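Kakholm Community Rides: Volunteer and Route Data

README for the Kakholm release, prepared by Simow

What this is

A small set of tables from a community ride program in Kakholm. Older residents and people with limited mobility book a seat on a three-wheeled bike, and a trained rider takes them out for an hour or so along the harbor path or through the park. The tables cover bookings, routes, riders and short comments written after each ride.

The data was first kept on paper at the Woo day center, then moved into spreadsheets, then cleaned for this release. The cleaning was done by Simow. The original sheets are not included.

Files

rides.csv has one row per ride. It holds more than 2,000 rows.
routes.csv has one row per route. There are 9 routes, and two of them share a start point.
riders.csv has one row per rider, with an ID, the month they finished training and the routes they are cleared for.
comments.csv has 200 short comments, each linked to a ride by ride_id.

All files are UTF-8, comma separated, with a header row. Empty cells mean the value was not written down. They do not mean zero.

Columns in rides.csv

ride_id: text, unique.
month: the month of the ride. Days were removed before release.
start_hour: whole number, 24-hour clock, local time.
route_id: matches routes.csv.
rider_id: matches riders.csv.
seats_used: 1 or 2.
outcome: completed, shortened, canceled_weather, canceled_other.
minutes_out: time from leaving the start point to getting back. Blank for canceled rides.

How the paper sheets were entered

Each sheet was typed by one person and read back by another. Where the two disagreed, the paper was checked again. If it still could not be read, the cell was left blank and the row was flagged in the column entry_note. Route names were typed as written and matched to route IDs later, so spelling differences on the sheets did not carry over.
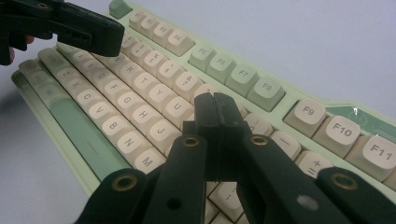

A mechanical keyboard on a white surface, here and in the next picture.
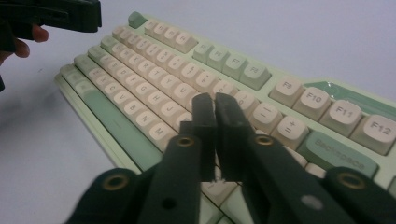 Known problems

Sheets from July are thin. One folder got wet and only part of it could be read, so July should not be used to compare ride counts between months.

The canceled_other code is a catch-all. It covers flat batteries, riders calling in sick and passengers who changed their minds. The paper form had a single box for all of these.

Route 4 was moved when the bridge by the boatyard closed. Rides before and after the change carry the same route_id. Use the column route_version to tell them apart.

minutes_out was often rounded by the rider. Values ending in 0 or 5 are far more common than they should be, and anything that depends on exact times will be off.

Passengers who rode often will weigh heavily in the totals. The release has no passenger ID, so repeat trips cannot be picked out.

Privacy

Passenger names, addresses and phone numbers were never typed in. Rider IDs were assigned at random and the list linking them to names stays with the day center. Comments were read by hand, and anything that pointed to a person was cut and replaced with [removed]. If you find something we missed, write to the contact in CONTACT.txt and stop sharing that row until you hear back.

Please do not try to match riders to people in Kakholm. It is a small town and a careful guess could well be right.

Suggested uses

Planning bike and rider hours for a similar program. Looking at how weather cancellations fall across the year. Practice data for classes that need something with real gaps in it.

The comments are too few to train a text model. They are also mostly positive, as people who had a poor ride tended to leave the card blank.

Related data

The Celeo ride group uses nearly the same form. Its tables are released separately, with one extra column for wheelchair transfers. The two sets can be stacked once that column is dropped and the route IDs are given a prefix.

Changes

Version 2: route_version added, duplicate rows removed from rides.csv, start_hour fixed for evening rides that had been typed as morning.
Version 1: first release.

License

Free to use and share with credit to the Kakholm ride program. See LICENSE.txt for the full terms.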